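Handout 4: Planning a Table-Clearing Step from Wrist-Camera Frames
Course notes, perception and planning block

Reading before the session: the chapter on grasp candidates, and the README of the Skarkell repository. Bring a laptop with the course container already built. The build takes 40 minutes on the lab network and will not finish during class.

1. Scope

The task is one step of a longer job: take a small item off a table and release it into an open bin next to the table. Driving to the table, sorting by material and closing the bag are left out. Input is a color stream from the wrist camera plus gripper opening and the pose estimate. Output is a short list of waypoints and a jaw command at each one.

We use three pieces of software. Gomo is the perception node and produces masks and labels. Skarkell is the planner. Candeven is the log viewer, which you will use more than the other two put together. All three talk over the same message bus, and all timestamps come from the camera driver. Do not restamp messages in your own node. Last term half the bug reports in this block came down to a node that stamped its output at publish time.

2. What the perception node has to return

For each frame, Gomo returns a support surface, a target region, a list of other items on the surface, and an opening polygon for the bin. The gripper itself is masked out before anything else runs. The mask is computed from the jaw opening value and a stored outline of the fingers, so it is only as good as the calibration.

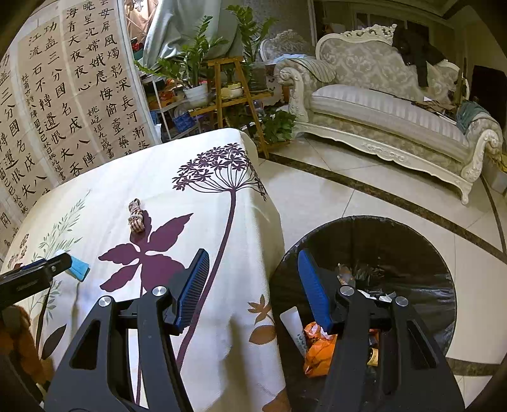
Support surface extraction is the first place where a color-based method breaks down. The older version of the node fitted a single dominant color to the table and called every outlier an object. On a plain desk this works. On a cream cloth printed with a purple flower head, plum leaves and a pale green sprig, it reports each print as a candidate, and the small checkered bundle lying on the tip of the plum leaf gets merged with the leaf into one region. The current version tests for height before color. A print has no height above the plane, so it is dropped, and the bundle keeps its own outline. The test needs a plane estimate, which in turn needs enough visible cloth between and beside the jaws. If the visible share of the plane falls below the threshold in the config file, the node keeps the last good plane and sets the field plane_stale to true. Your planner code must read this field.

Soft shadows on the cloth are handled in the same pass. A shadow changes brightness and leaves the height alone. It will still shift the edges of a mask by a few pixels, and a thin object can lose one side. Increase the mask margin before you touch the detector weights.

The bin is treated differently. A black liner gives poor depth because of its highlights, and the contents change with each drop. We fit the rim and ignore the inside. The output is a closed polygon in the table frame, shrunk inward by the safety margin. If less than half of the rim is in view, the polygon is completed from the arc that is visible and tagged as inferred. Inferred polygons may be used for approach and may not be used for release.

3. Labels and identity

Gomo assigns each region a track number. A track survives a short gap in detection, up to 50 frames by default. Past that the number is retired and a new one is issued if the object comes back.

Keep the following apart in your code:

Track: a region followed over time in one stream.
Item: what the planner believes is one physical object.
Grasp unit: whatever is between the jaws when they close.

The three often match. They stop matching when two packets lie against each other and are picked up in one closing. There are then two tracks, possibly two items, and one grasp unit. Skarkell plans on grasp units from the moment of contact until release. After release it goes back to items.

4. State machine

SEARCH: no target chosen. Any region above the plane is a candidate.
APPROACH: target chosen, jaws open, plane not stale.
CLOSE: jaw command sent, waiting for the width reading to settle.
CARRY: grasp unit formed. The mask for the held unit is added to the gripper mask.
RELEASE: the unit is over a polygon that was measured, not inferred.
CHECK: compare the region list before and after.

The transition from CLOSE to CARRY is where most student solutions fail. A settled width greater than zero is necessary and does not tell you what is held. The visual check looks for a region that stays fixed relative to the pads over several frames while the table behind it moves. A single frame cannot answer this.

Consider the case in log 2209, opened in Candeven with the mask overlay turned off.

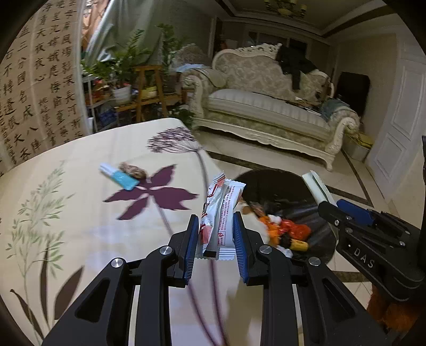
Badawi objected to the grasp unit rule when it was added to Skarkell, and the objection is still open in the tracker: merging two tracks at contact hides a count error, and a planner that believes it moved one thing will report a clean table one item too early. The same note asks that the unit keep a list of member tracks until CHECK has passed.

We adopted the second part. In the log above, two packets stand side by side between the pads and overlap in the middle, so the segmenter may give one region or two depending on the frame. The member list takes the largest number of separate regions seen during CARRY. This overcounts when a crimped end or a printed patch is split off as its own region, and you are asked to measure how often in exercise 3. The first part of the objection stands for cases where one packet is completely hidden behind another.

Note also the second gripper at the right, pointing in toward the bag. The planner handles it as a moving obstacle with its own inflated outline. Its pose comes over the bus when available. Otherwise Gomo segments it, and the finger model is matched against the part in view. Release is blocked while the inflated outline crosses the release polygon. Do not solve this with a fixed delay – the other tool has no duty to leave on your schedule.

5. Config values for the exercises

track_gap: 50
rim_min_visible: 0.5
plane_stale_action: hold
release_requires: measured
member_count: max_over_carry

Leave everything else at default. If you change a value to get a run through, write it in the report next to the result.

6. Exercises

Exercise 1. Run the old and the new surface extraction on the log and plot the number of candidate regions per frame. Mark the frames where the old version reports printed motifs as objects.

Exercise 2. Write the CLOSE to CARRY check using only the wrist stream and the jaw width. State how many frames it needs before it commits, and what it does if plane_stale is true for all of them.

Exercise 3. For each carry segment, compare the member count with your own hand count. Give the overcounts and undercounts separately. A mean error will not be accepted.

Exercise 4. Remove the bus pose of the second gripper and repeat the release check from vision only. Report how many releases were blocked that had been allowed before, and the reverse.

Submit code and a report of at most 4 pages. Plots count toward the limit, config listings do not. Candeven session files should be attached with the overlay layers saved, or the overlays will have to be rebuilt by hand during grading. Questions about the container go to the lab channel; questions about the planner go in the tracker, tagged with the exercise number.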